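Revestimento mineral Eteo Série Bakalis
Referência 769 — Acabamentos interiores

Apresentação

O Eteo Série Bakalis é um reboco decorativo de base mineral destinado a paredes interiores de edifícios públicos, escritórios, unidades hoteleiras e habitações. É fornecido em pó, para mistura com água limpa no local de aplicação, e comercializado pela Vukon em embalagens de 10 kg. A gama compreende quatro tonalidades de terra, com possibilidade de afinação da cor mediante pedido prévio ao serviço técnico.

A formulação foi desenvolvida no laboratório de Plolthorpe, sob a direção de Ourania Makris, e dá continuidade à antiga linha de argamassas de cal da empresa. Os clientes que possuam fichas da linha anterior devem substituí-las pela presente documentação, uma vez que as proporções de mistura foram alteradas.

Suportes admitidos

O produto pode ser aplicado sobre reboco de cimento, estuque de gesso e placas de gesso com juntas tratadas. O suporte deve apresentar-se firme, seco e isento de pó, gorduras e tintas mal aderentes. Em suportes muito absorventes é obrigatória a aplicação do primário correspondente. Não se admite a utilização em fachadas, cabines de duche ou superfícies sujeitas a contacto permanente com água.

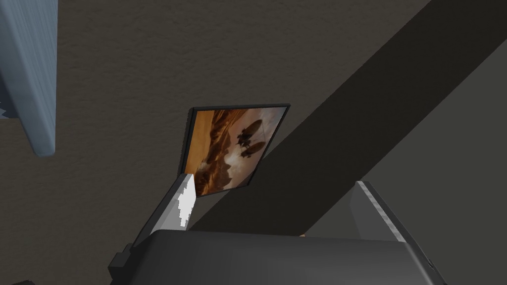
Página atualizada em 2025-09-14

Aplicação

A aplicação realiza-se em três camadas finas, com talocha de aço inoxidável, respeitando a secagem completa entre demãos. A última camada pode ser afagada com esponja, para um grão mais aberto, ou comprimida com talocha flexível, para uma superfície mais fechada. Variações ligeiras de tom entre zonas da mesma parede são próprias dos acabamentos minerais e não constituem defeito — recomenda-se, ainda assim, que cada pano seja executado com material do mesmo lote.

Fixação de elementos

Quadros, prateleiras e luminárias só devem ser fixados depois da cura integral do revestimento. A furação faz-se sem percussão, com fita adesiva de baixa aderência sobre o ponto marcado.

Conservação

A limpeza corrente efetua-se com pano seco ou escova macia. Os detergentes ácidos e os produtos abrasivos estão excluídos. As embalagens fechadas conservam-se em local seco, ao abrigo da geada, sobre paletes.

Encomendas e apoio técnico

Os pedidos de amostras e de afinação de cor são dirigidos a Rafail Tsoukalas, do serviço técnico da Vukon, com indicação da referência, da área a revestir e do tipo de suporte. As amostras são enviadas em placa e não são devolvidas. A tabela de preços em vigor é a publicada em fevereiro.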